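4. What people told us about their sinks

I went into this part of the project expecting to write about water. Our funding was for water, the survey was mostly about water, and I had spent most of September reading about faucet flow. Then the interviews came in, and people wanted to talk about where they put things down.

Quick recap of the setup for anyone who skipped Section 3. We mailed the long questionnaire to 500 households in Hurness and the newer streets of Zustdale, and 168 came back filled in well enough to use. From those I picked 33 for a home visit. Şükran Duman did the visits in Zustdale and I did the ones in Hurness, and we swapped notes every evening over the phone (her notes are much better than mine, and most of the good quotes below are hers).

4.1 One basin or two

We asked everybody the same opening question: "Walk me through what happens after dinner." We didn't mention the sink at all, and I'm glad we didn't, as people got there by themselves in a sentence or two. Owners of a double sink nearly always gave each side a name. I heard "the wash side and the rinse side," "the clean one and the gross one," and my favorite, from a retired bus driver in Hurness, "hers and the spaghetti's." The names were firm. When I asked one couple what would happen if you swapped them, they both laughed, and then they got into a fairly serious argument about it while I drank my coffee.

People with a single large basin talked in a different way. They described an order of doing things: glasses first, then plates, pans last while the stove cools down. Yüksel makes a similar point in the work on shared laundry rooms, where a tight space gets run by the clock and a roomy one gets run by territory. I wasn't sure I bought that when I first read it. I buy it a lot more now, at least for kitchens.

4.2 The rack problem

Racks came up so often that we added a code for them halfway through, and then I had to go back and recode everything I had already done. (Please plan your codes better than I did.)

The trouble is that a dish rack wants to be somewhere permanent and the counter doesn't want it there. Older respondents mostly kept a rack standing next to the sink and had stopped noticing it. Younger ones, and pretty much anyone who had redone their kitchen, wanted the counter clear. Their answer was to move the rack over or into one of the basins, leaving the other one open for washing – see Figure 2 for the kind of arrangement they meant. One woman told Şükran that she had paid for a beautiful countertop and was going to look at it, thank you very much.

But a rack over a basin uses up a basin. Several people had bought a double sink for the two sides and then lost one of them to drying, so the naming I described above starts to slip. "It's the rack side now" was a line we both wrote down, in different towns. Kolter would probably call this a loss of function, and on paper I suppose it is. The people living with it mostly didn't see it that way. They washed smaller loads, more often, and put things away sooner because the rack had to be emptied before anybody could use that half of the sink for a big pot.

4.3 Who empties it

I had hoped for a clean result on this and I don't have one. In the questionnaire, most adults said that they emptied the rack themselves. In the home visits, where both adults were usually sitting at the table, the same people got a lot more careful. I'd treat the questionnaire numbers on this item with suspicion, and I've left them out of the main table for that reason.

What I can say is that emptying seems to happen while people wait for something else. Coffee was the big one. Toast came up, too, and so did being on hold with the electric company. Section 5 looks at those waiting moments in more detail, starting with breakfast.

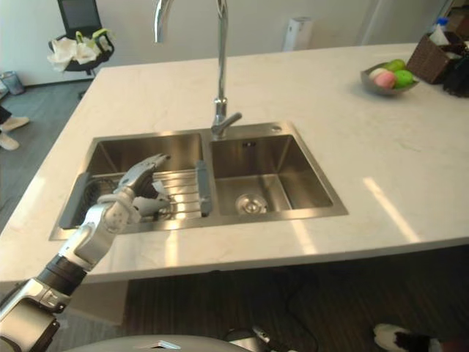

Figure 2. Double-basin stainless steel sink in a white marble island, with a metal rack across the left basin and the right basin left open.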